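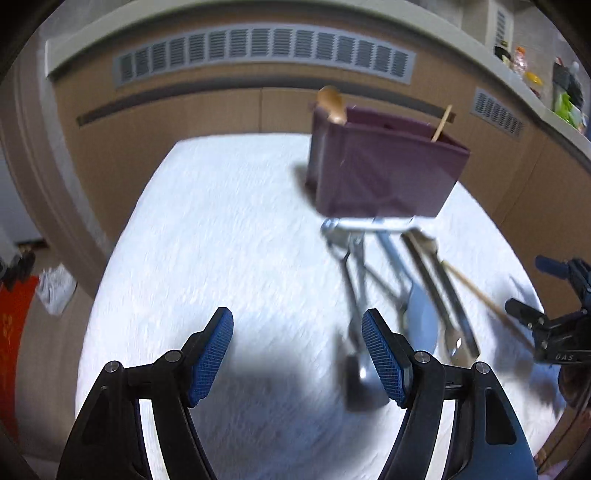 Which finger pads should a hand-held gripper wear if it has to pick up kitchen utensils all day?

Ribbed ones, as far as we can tell, and preferably soft. Our smooth pads did well on anything with a flat handle and badly on anything round, which in a kitchen is most of the drawer.

## Clurkerix: project report, second half

Stellan Solheim, Meenakshi Pisharody, Tineke Van Rooij

### What we set out to do

The original proposal promised a full comparison of grippers, wrist cameras and controllers. Our supervisor read it, asked how long the semester was, and handed it back. The version you are reading compares 3 kinds of pad on a hand-held parallel gripper, with the camera left alone.

The smooth pads came from Hellström, the foam ones from Flosance. The ribbed set was the cheapest and arrived first, so we were all quietly rooting against it.

### Method

Each set got 70 grasps on kitchen utensils: turners, spatulas, spoons and thin wooden sticks. A grasp passed if the utensil left the cloth, stayed up while the operator turned the wrist, and went back down without being dropped. Stellan argued for a fourth category called "technically lifted." He was outvoted, though we did use the phrase in the lab notebook until May.

Two operators worked at the same table, one gripper each. We had planned for them to take turns. They did not take turns, and the first afternoon of logs had to be sorted by hand on a Sunday.

### What went wrong first

The wide-angle view bends every straight edge in the kitchen, and our first calibration believed all of it. Handles near the edge of the view came out with angles no handle has. Meenakshi redid the calibration with more samples toward the corners, and after that the logged angles agreed with a cheap protractor — a low bar, but one we had been walking under.

Thin metal handles were the other problem. A narrow handle held near its end wants to swing, and the foam pads let it. The ribs resisted the swing better, provided the handle lay across them.

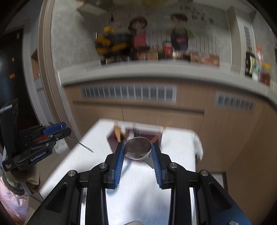
Mirsad Stojanović read the draft and wrote back that we had tested the operators as much as the pads: a person who feels a spoon start to slip will squeeze harder without noticing, and a motor on an arm won't. He wanted closing force logged for every grasp, or else the word "comparison" taken out of the title.

We kept the word and added the force sensor, late, for the final 2 sessions. The operators did squeeze harder with foam. So some of foam's decent showing belongs to Tineke's forearm, and the table in the appendix now has a column that says so.

### Still open

Mounting the ribbed pads on the Lullov arm and repeating the thin-handle grasps at a fixed force. The adapter plate has been drawn twice, once in inches.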